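Lulitz launches its house dust mite diary, and we've had a go

2021-04-10

If you wake up with a blocked nose, sneeze your way through breakfast and then feel fine by lunchtime, this one is for you! The new dust mite diary from Lulitz went live for all our readers this week, and we've been wanting to tell you about it for ages. It's free, it works on a phone or on paper, and it does one simple job: it helps you work out whether your bedroom is behind your stuffy mornings.

Most of the allergy apps we hear about are built for spring and summer. They're full of weather maps and grass counts, and quite right too, but they don't have much to offer people whose trouble goes on all year. Dust mites don't take the winter off. They like warm, slightly damp places, and a mattress suits them very well. What sets people off is mostly the droppings, which get into the air when you shake a duvet or plump up a pillow, so it's no surprise that making the bed is the worst part of the day for so many of you.

The diary runs for 40 days. Each morning you score four things from nought to five: your nose, your eyes, your chest and how well you slept. Then there's a box for anything that changed, such as clean sheets, a night away, the windows open, the cat on the bed. It took us less than a minute a day once we'd got into the swing of it, and the little coloured chart that builds up is oddly gripping (one of us has stuck hers to the fridge).

Lulitz tried it out over the winter with 974 readers of this newsletter and the Zanden allergy pages, and a huge thank you to everyone who joined in. You sent back some wonderful notes. Several of you spotted that your mornings were much better at a relative's house with bare floors. A few found no pattern in the bedroom at all and have gone back to their doctors to look at something else, and we'd call that a good result too.

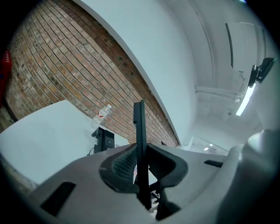 Do I need to buy special bedding before I start the diary?

Start with the bedding you already have, so that your first couple of weeks show what a normal night is like for you. If you decide to try mite-proof covers later on, write down the date you put them on and carry on scoring as before.

There's a page at the back on washing, and it's the bit we've had the most letters about. Sheets and pillowcases need a 60 degree wash to kill mites. A cooler wash will still rinse away a lot of what makes you sneeze, but the mites themselves can live through it. For things that can't take the heat, such as soft toys and woolly blankets, a spell in the freezer and then an ordinary wash does nicely. Damp dusting beats dry dusting every time, and it's worth airing the bed for a while before you make it. Leave the duvet folded back while you have your tea!

We've also had a look at Fudska, the humidity reader that links up with the phone version. You don't need one, and the diary is perfectly good without it, but if you like numbers you'll enjoy seeing how drying clothes indoors changes the air in the next room. Ours went up a lot more than we expected after two loads of towels.

A word of care. The diary can't tell you that you have an allergy, and it isn't meant to. If you're wheezy, short of breath or coughing at night, please see your GP or asthma nurse now and don't wait until you've filled in the chart. Keep taking any medicine you've been given while you're doing it, and jot down the doses so that whoever looks at it later has the full story. Pharmacists are a great help as well if you're not sure which tablets or sprays can be taken together.

Paper copies are at the front desk of the Quintanilla Health Library, next to the leaflets on eczema, and the large print one is ready too. For the phone version, look up Lulitz and choose "mite diary" from the first menu. Welsh and Polish versions are due in May.

If you finish your 40 days, do write in and tell us how it went, charts and all. We'd love to print some of your best tips in the next issue, and we're especially keen to hear from anyone sharing a bunk room or a caravan.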